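Travex Opens Computer Refurbishment Workshop at Former Drikwood Depot

Reading time: 3 minutes 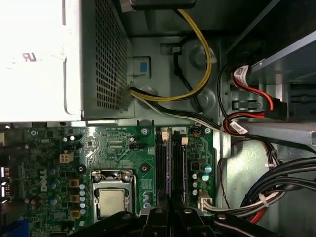

Travex has opened a workshop for the repair and reuse of office desktop computers in the former Drikwood freight depot. The workshop accepts retired machines from schools, clinics and public offices in the region, returns them to working order where possible, and passes them on to organizations that have requested equipment. Machines that cannot be repaired are taken apart for usable components.

The opening follows a trial period that began in February. During the trial, the workshop received 140 desktop computers, most of them from school offices that were replacing their equipment. Travex will continue to accept machines from these offices and has now extended the service to clinics and town halls.

The workshop has eight benches. Each computer is opened and inspected at a single bench, where it stays until the inspection is complete. Staff check the power supply, the motherboard, the processor and its socket, the drives, and the cables that connect them. Ventilation grilles and fans are cleaned. Loose or worn data cables are replaced, and wiring is routed clear of fans before the cover goes back on. The repaired computer then runs under load for 24 hours and is checked again before release.

Data protection is handled as a separate step. Drives are removed from their bays on arrival and logged against the number assigned to the computer. They are then either erased with software that issues a written report or physically destroyed, according to the instructions of the donating organization. No computer leaves the workshop with a drive that has not been through this process. Donors receive a copy of the report for their own records.

The intake and tracking system was supplied by Kovirier, which also provided the shelving and the antistatic work surfaces. Under the agreement between the two companies, Kovirier will maintain the system for the first two years of operation. The record for each computer lists the parts that were tested, the parts that were replaced, and the name of the receiving organization.

Reclaimed parts are sorted by type and kept in the storeroom next to the benches. Power supplies, memory modules and processors are tested before they are placed in stock. Parts that fail are sent to a licensed recycler together with scrap metal and damaged cables. Travex does not sell reclaimed parts to the public.

The Kahsay Training Center will use part of the workshop for its course in basic computer repair. The course lasts seven weeks and is open to adults with no previous technical training. Participants learn to identify the main components of a desktop computer, to remove and refit them safely, and to diagnose common faults. Practice machines are drawn from those set aside for parts, so that course work does not delay repairs promised to receiving organizations. Applications for the first course are being accepted by the center.

Schools, clinics and public offices wishing to donate equipment should submit a list of machines in advance, giving the make, model and general condition of each. Complete desktop computers are preferred. Monitors, printers and laptops are not accepted at present, although Travex expects to review this policy once the workshop has completed its first year. Collection can be arranged for larger donations. Smaller donations may be delivered to the side entrance of the depot on any Friday between 9 a.m. and 3 p.m.

Organizations wishing to receive refurbished computers may apply in writing. Applications should state the number of machines needed, their intended use, and whether technical support is available on site. Priority is given to schools and to community groups that have not received equipment in the past. Each computer is supplied with a power cord and a printed copy of its test record.

Travex repairs and maintains office equipment for public and private clients. The company is based in Drikwood.

Last updated: February

Contact: Travex Press Office, Drikwood | © Travex. All rights reserved. | Back to top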